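3. Workstation Layout and Lighting

3.1 Table and surroundings

The trials in this section used a single rectangular table on the concrete floor of the Tundorel workshop. The table top is yellow-green. Early trials showed that small parts were hard to pick out against this color, so a flat board in pale pink was added as a work surface. The board is not fixed to the table. It shifted during most sessions, and its position was reset between blocks of trials.

Lighting came from one metal desk lamp with a domed shade, kept on the left side of the table. The lamp cable drops over the table edge to the floor. Three shade angles were compared. With the shade turned toward the board, glare on the surface was rated 4 by both readers on the Katard scale. With the shade turned away, the rating fell to 3.
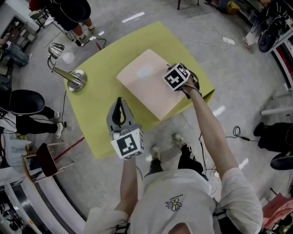 A total of 200 placements were planned and 161 were completed. The remainder were dropped when the board had moved too far for the reference position to be recovered. Darcy Marchand repeated the measurements for the third shade angle in February, using the same lamp and board. The results did not differ enough to change the ratings.

3.2 Floor cables

Loose cables near the table were noted as a trip hazard in the Brerura safety check. A cable cover was priced but not bought. For the next round, the power strip should be moved closer to the table and any spare cable coiled and taped down.

3.3 Open points

Board fixing: clamps or non-slip mat, not yet tested.
Second lamp on the right side: requested from Wong, no reply at the time of writing.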